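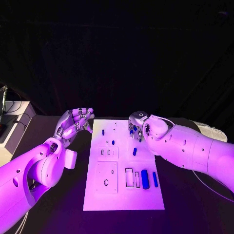 How to hang blackout curtains in a rental

Full-length blackout curtains keep out street light and take the edge off summer heat. Most rentals come with thin blinds and a short rod, so you'll usually be starting from scratch. Allow an afternoon, and check your lease before drilling.

What you need

Two curtain panels, a rod with brackets, a tape measure, a pencil, a level, a drill and wall plugs to suit your plaster. We used the Skarnico rod in matte black and Novau lined panels, but any heavy woven fabric will do.

Step 1: Measure the window

Measure the width of the frame and add 14 cm on each side. The overlap stops light leaking in at the edges. For the drop, measure from where the rod will sit down to the floor and take off 2 cm so the hem doesn't drag.

Step 2: Mark the brackets

Hold a bracket against the wall above the architrave and pencil through the screw holes. Use the level to carry the line across to the other side. Don't measure up from the floor, as older floors are seldom level. A wide window needs a centre bracket as well.

Step 3: Fix the rod

Drill, tap in the plugs and drive the screws until they're snug. In plasterboard with no stud behind, use spring toggles. Rest the rod in the brackets and tighten the grub screws last.

Step 4: Get the creases out

Panels come tightly folded, and the fold lines can hang around for weeks. Steam them once they're up, working from the top down on the lining side. If you don't own a steamer, tumble them on low with a damp towel for 7 minutes and hang them straight away.

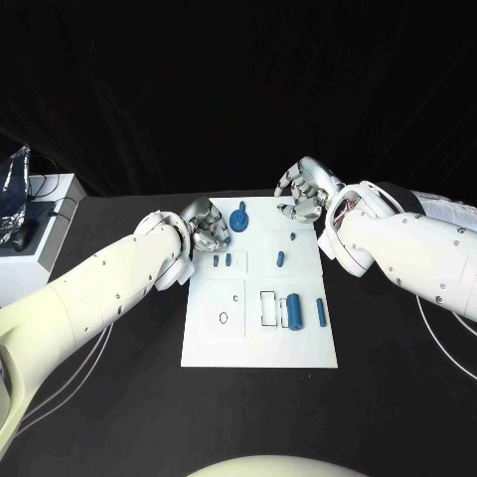
Step 5: Train the folds

Push the panels open, run each fold down by hand and tie the stack loosely with strips of cotton. Leave it for two nights, then untie.

When you move out, fill the holes with a lightweight filler, sand and touch up the paint.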